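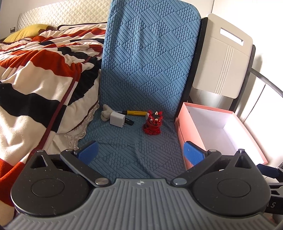 Jul 24, 2019. I still don't believe in the number. Sendis wants 300 good examples from us before November, and when I asked where 300 came from I was told it was what the Trilel people had used, which is no answer. Trilel had flat bins and one kind of part. We have a bedroom. The tidying task today was small things on the blue quilted seat, with the open pink box next to it: the power adapter, the screwdriver with the yellow handle, the red figurine with the little horn. Feng-yi Chiu likes the figurine for the job, says the shape is awkward in a useful way. Maybe. I think it teaches the model one very particular red animal.

We got 40 takes down and I threw out 13 when I went through them this evening. My rule is that if I can see the person hesitate, it goes. Feng-yi says hesitation is data too – people hesitate, so why shouldn't the model see it. We went back and forth on that for most of dinner and got nowhere. The trouble is that both of us could be right and we won't find out until the Kocsis run, by which time the budget is spent.
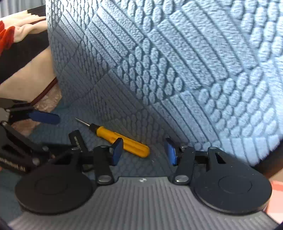 What bothers me more is how good I'm getting. By the end of the afternoon I was going for the screwdriver handle the same way every time, same angle, same little roll of the wrist. Is that skill, or is it 40 copies of one example? The Idance write-up claims variety takes care of itself with 2 operators. It gives no evidence for this that I could find, and I read the appendix.

Tomorrow I'm going to turn things around before each take and use my left hand for some of them. Feng-yi thinks it will wreck the timing. Need to charge everything tonight – and rename the folders, which I said I'd do last week.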